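HOME REPAIR FOR THE RELUCTANT
Session 6 handout: Screws, and the tools we blame for them
Instructor: Morag Kerr, Girdale Evening Program

Before class
Read pages 30 to 38 of the course packet. Bring one screwdriver from home, preferably the one in the kitchen drawer with the dead batteries. Woo-jin Ham will be at the supply table again and would like his clamps back.

1. Match the tip to the screw
Most stripped screws are murdered by a tip one size too small. The tip should fill the slot or cross with almost no wiggle. Try the bigger one first. If it won't seat, go down a size. "Close enough" is how I came to own 94 screws that no longer accept a screwdriver, which I keep in a jar and pass around on the first night.

Flat tips: as wide as the slot, no wider, or you will carve a neat ring in your cabinet door.
Cross tips: #2 fits most of what is in your house. #1 is for battery covers. #3 is for people with decks.

2. Push first, turn second
Beginners put all their strength into the turning. Lean on the handle, keep the shaft in line with the screw, then turn slowly. If the tip starts to climb out, stop. Pushing on through in a temper has been tried in this class, most recently by me.

3. Handles
The handle does more of the work than it gets credit for. A fat one gives you more turning force, and a thin one spins faster between the fingers. Ribs help when your palms sweat, as they will by the third hinge. Color has no effect on performance but a great deal on whether you can find the thing in the grass. Buy something loud. 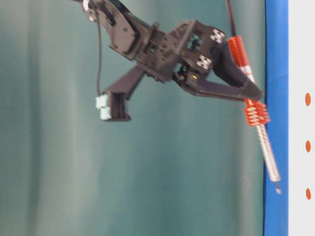 4. Stuck screws
Try these in order and resist skipping to the last one.
a. Clean the paint out of the slot with a pick or an old awl.
b. Tighten a hair, then loosen.
c. Penetrating oil, then go have lunch.
d. A wide rubber band between the tip and the screw. Works more often than it deserves to.
e. The extractor kit. Sign it out with Woo-jin.

5. Not a screwdriver's job
Opening paint cans, chiseling, prying up trim, stirring. I know. Do it with the old one you brought from home.

For next session
Remove and refit one door hinge, leaving the door on its other hinges while you do it. Write down what went wrong. Half a page is plenty.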